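Sorico Home Unit – Window Area Chores
Product information, updated Wednesday, August 28, 2024

The Sorico is a two-armed household unit manufactured by Horeck and distributed by Lindberg. It stands 136 centimeters tall and is supplied with a wheeled base and a wall charger. This page sets out what the unit can and cannot yet be expected to do at a window.

Curtains
The unit opens and closes curtains that run freely on a rail. Gathering a long panel, knotting it and spreading the fabric below the knot remains work for two human hands. Satin-like cloth slides and folds in ways the current software does not predict reliably.
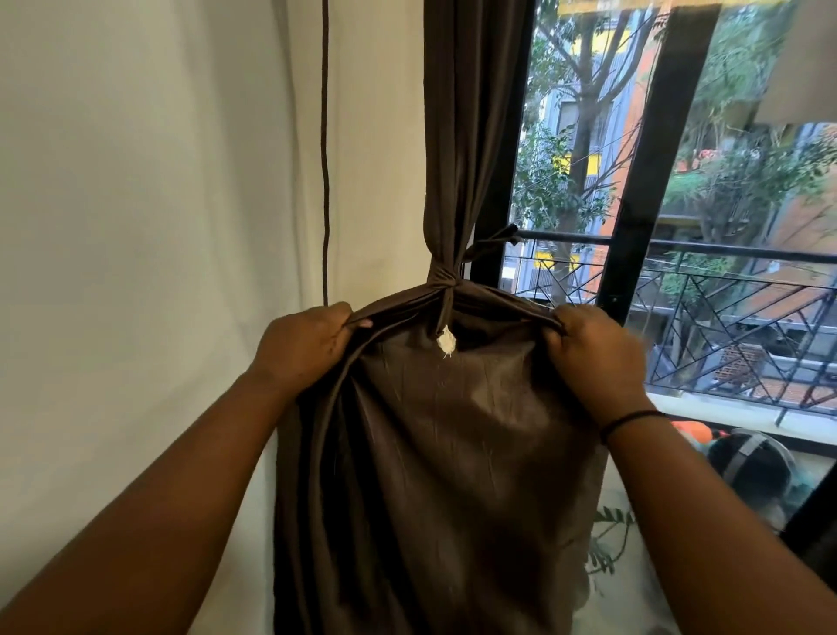
Sorrentino asked whether a magnetic tieback would solve the problem, as a knot seems a great deal to demand of any machine. Lindberg's reply is that it would in part. The unit can close a magnetic tieback once the panel has been gathered, and support for gathering is planned for January.

Screens and Sills
Cleaning around a window screen requires one hand on the screen frame while the other works in a narrow corner near the floor. The arms are rated for this posture – the grippers are not. Fine powder or grit on a pale floor is also missed by the dust sensor in many homes. Customers should continue to do this work by hand.

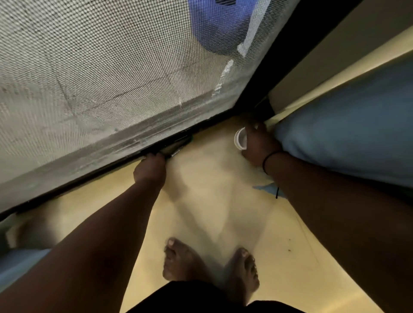
A customer in a rented apartment wrote that the floor matters more to her than the curtains, and that she would wait another year for a unit that could deal with grit in corners. Horeck has recorded the request. No release date has been set.

Chores Supported at Present
Opening and closing curtains on a rail
Wiping flat sills up to 120 centimeters wide
Carrying closed containers of up to 2 kilograms

In factory testing the unit completed more than 198 sill wipes on a single charge. Results in furnished rooms will vary.

Ordering
Orders are accepted through Lindberg. A home visit is required before delivery, and window measurements should be available at that time.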